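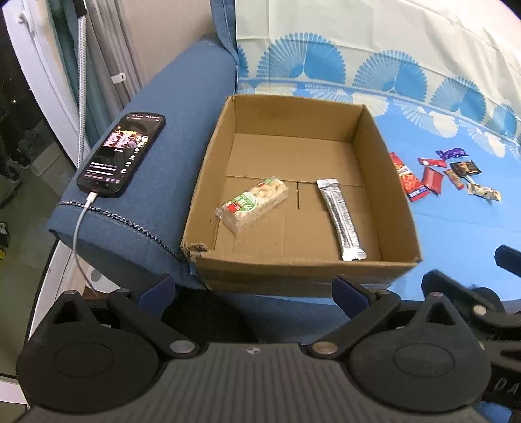

*A nut bar and a foil stick packet in an open box.*

Political philosophers like to write about the citizen who gives reasons. In most of the books I was assigned, that citizen stands up, states a principle everyone could accept, and sits down again. I think this picture asks too much of people and too little of institutions.

Take the Closesville bus dispute. The council held a hearing on a Tuesday at 2 p.m., and 18 residents spoke. Another 298 had signed a petition, which was filed and never discussed. By the usual theory the speakers had deliberated and the signers had only expressed a preference. I don't see why that should settle whose claim weighs more. Many of the signers were at work.

Jeanie Tennant, in her essay on Lamont, argues that a signature is a thin kind of speech. She's right that it is thin. But a duty to listen doesn't depend on how well the other person talks, and a council that waits for good arguments will mostly hear from people with free afternoons.

Liberals should say so plainly. Public reason is a demand on those who hold power – they owe the explanation, and they owe it to the people who stayed home too.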